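The winter my father learned to write letters

December 11, 2021

My father did not like the telephone. When I moved away from Ilstead he told me that he would write, and I did not believe him, because I had never seen him write anything longer than a list for the hardware store. But the first letter came in June, and it was two pages.

I have been sorting these letters this week. They were in a shoe box and in two plastic bags, and none of them was in order. My father put the day of the week at the top but almost never the year, so I must guess from the news inside. If he complains about the new bridge in Skodthorpe, it is an early one. If the dog is alive, it is before the move.
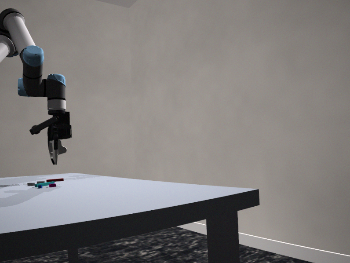
The oldest letter in the box is not from him. It is from 1979, from his friend Martti Lappalainen, who worked one season at the sawmill and then went home. Martti writes very small and he uses both sides of thin paper, so every line has the shadow of another line behind it. I needed an evening to read it. Most of it is about a boat engine that they bought together, and who still owes money for it.

My cousin Merja thinks I should scan everything and throw away the paper. I understand her, she has a small apartment. But I like to see where he pressed hard with the pen - usually when he wrote about the neighbors.
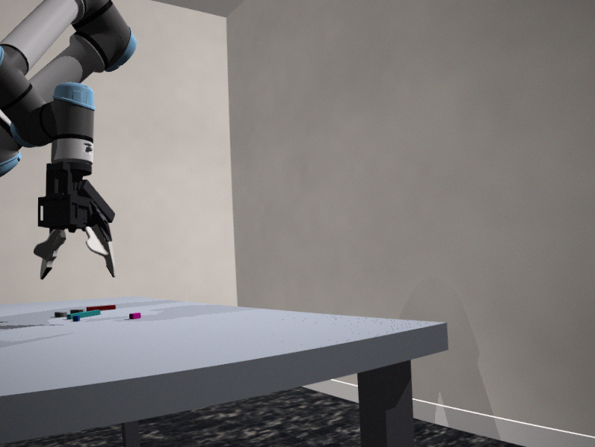
What surprised me is how much weather there is. I counted one letter with seven sentences about rain. When I was 20 I thought this was boring and I read only the end, where he sometimes asked if I needed anything. Now I read the rain also. He tells which field was under water and which road he took instead, and I can follow him on the map.

For now I have bought a folder with paper pockets and I write the probable year on each pocket in pencil. Four letters I cannot place at all. One of them mentions a wedding and a borrowed gray suit, so I will ask Paavo Nieminen on Sunday whose wedding it was. He lent the suit.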